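How to cover a table with felt

Reading time: 2 min

A felt cover turns an ordinary table into a good surface for cards, jigsaws or sewing. It deadens noise, stops small pieces skating off and can be taken up again later if you use the right tape. The job takes an afternoon, plus overnight if you glue.

What you need

Wool-blend felt, 2 mm thick, in a piece at least 40 mm bigger than the tabletop each way
Double-sided carpet tape, or a 500 mL tub of water-based contact adhesive
Sharp fabric scissors and a rotary cutter
Tailor's chalk
A saucer or small tin lid for the corners
A clean rolling pin or lino roller

Choosing the felt

Craft felt from the two-dollar shop is acrylic and will pill within months. Wool blend costs more but wears well and can be brushed. We used Besnard felt, bought off the roll. Darker colours hide chalk and tea marks. Ask for the piece to be rolled, as fold lines are hard to get out.

Preparing the top

Wipe the table down with warm water and a drop of dishwashing liquid, then leave it to dry fully. Fill any dents and sand them flush. Felt this thin will show every lump underneath.

Cutting and rounding the corners

Lay the felt out flat and chalk the outline on the back. Cut the straight sides first with the rotary cutter against a metal ruler. Set the saucer in each corner so it touches both sides, chalk around it and cut along the curve with scissors. Square corners lift and fray sooner than rounded ones.

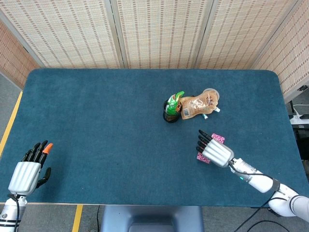 Dark teal felt with rounded corners.

Fixing it down

For a removable cover, run tape around the edge of the table and in an X across the middle. Peel the backing from one short end only, line up the felt and work towards the other end with the roller. Don't stretch it, or it will creep back and leave a gap.

If you're gluing, spread a thin, even coat and follow the times on the tub. Trim any overhang the next morning.

Looking after it

Brush with a soft clothes brush. Blot spills straight away with a dry cloth and never rub.

© Bistelska Home Workshop | Contact us | Back to top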